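Shop floor talk > Shelving and fixtures
Thread: Moving a snack bay down one shelf, what do you do with the small parts?

lacey_m
Hello all. I work in a small grocery in Uton and we have gray shelving with the pegboard backs, secondhand from a shop in Loststead. This month I must empty the main shelf of bay 3 and keep the shelf under it full. My question is about the small things which stay behind. I always finish with green plastic clips and some wrappers in a little pile, and then I lose the clips. Do you take them off first or last? Also, do you leave the price strip on when the shelf is empty?

kershaw_nights
Last. Products first, then clips, then wipe. If you begin with the clips you will be carrying them in your pocket for the whole shift and they go home with you. I have 3 in my washing machine filter, I am sure of it.

Strip stays on. It is the tickets you take out.

tunstall_l
I don't agree about the clips. When they lie on the shelf, somebody puts a box on top, or they get brushed into the trash with the wrappers. We ordered 206 new ones in August and I am certain most of the old ones went out in the garbage. Put a tub on the cart and drop them in at the start.

lacey_m
Thank you both. This is bay 3. The clips are still by the upright and the wrappers are next to them. The red packs are on the shelf below, and I think some of them must come out because the packaging is torn.

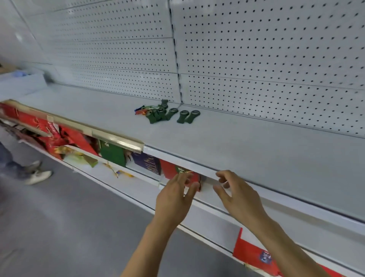
kershaw_nights
Re: bay 3
OK, that is almost done. I would pick up the clips now, before you do more on the lower shelf. Wrappers in the trash, not pushed to the back. The back corner under the pegboard is where crumbs collect and it is a bad job to clean later.

About the torn ones: check whether it is only the outer box or also the bag inside. Outer box only, we sell it at a lower price. Bag open, it goes to waste and gets written down.

tunstall_l
Re: bay 3
Lower price for a torn box of food? We don't do this. The customer cannot know what happened to it, and I would not buy it myself. Everything torn comes off.

I see your price strip is only on the left part of the edge and the right part is plain. Is the other piece lost? If you fill that shelf again you will need it, people ask for the price all day.

kershaw_nights
Lorraine, if the bag inside is closed there is nothing wrong with the food. But every shop has its own rule, so Lacey should ask her manager.

lacey_m
I asked, and our rule is the same as Lorraine's, torn packs come off. The second strip I have to look for. Does somebody know if the Jetby strips fit on this type of edge? They are cheaper, but the seller says only "fits most shelves" – this does not help me much.

pegs_and_hooks
Jetby makes two kinds, one that clips over the lip and one with tape on the back. On a plain metal lip I would take the tape kind. Clean the metal with alcohol before and press for a full minute. Mine have stayed on for two winters. The clip-over kind fell off each time a cart touched it.

tunstall_l
Tape is a mistake if you move shelves often. It leaves glue, and then you stand there with a scraper. Measure the height of the lip and buy the kind that clips.

lacey_m
I will measure tomorrow morning before we open and write the number here. The clips are going in a tub.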